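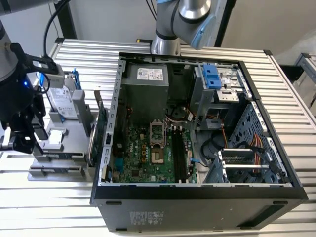

Figure 2. Tower on its side, processor frame open, memory slots bare.

Refitting the processor and memory

1. Unplug the tower at the wall. Yes, again.
2. Lower the processor into its socket. It drops in under its own weight or it's the wrong way round.
3. Close the frame and latch it.
4. Press each memory module down until both latches click.

CAUTION: Don't touch the socket. Your favourite screwdriver shouldn't either.

NOTE: Tuck the wires clear of the drive bay before the cover goes on.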